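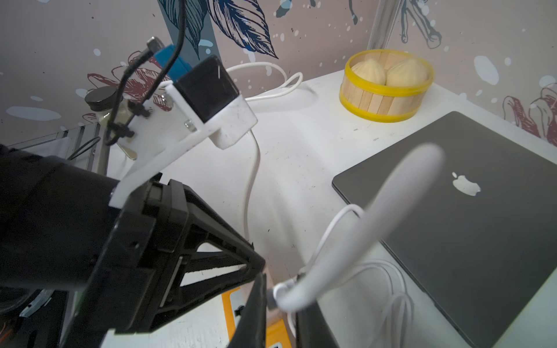 Small glass jar with a black screw lid, behind the bracket.

Booking direct with the airline this time
08/01/2024
3 min read
Print | E-mail

I fly the same route five times a year to see my sister, and I have always bought the ticket through Fuletti, a small agency near my office. In June they added a $12 fee to every fare from this airline. Luana Bragança, who has handled my trips for years, told me the fee comes from the airline and they just pass it on.

So I tried the airline's own site. The base fare was the same. The seat I wanted was extra, and so was the bag, and both prices changed when I logged in with my frequent flyer number. The bag went down and the seat went up. I took screenshots of both and ended up paying $200 all in, a few dollars under the agency quote.

Then I had to move the return by a day. With Fuletti I would have called Luana. On the site I got through to chat after a long wait and was sent a form. The change came through the next morning, but my seat was gone and I had to ask for it again.

I'll use the agency for the fall trip and pay the $12. Short one-way flights I will keep booking myself.

Print | E-mail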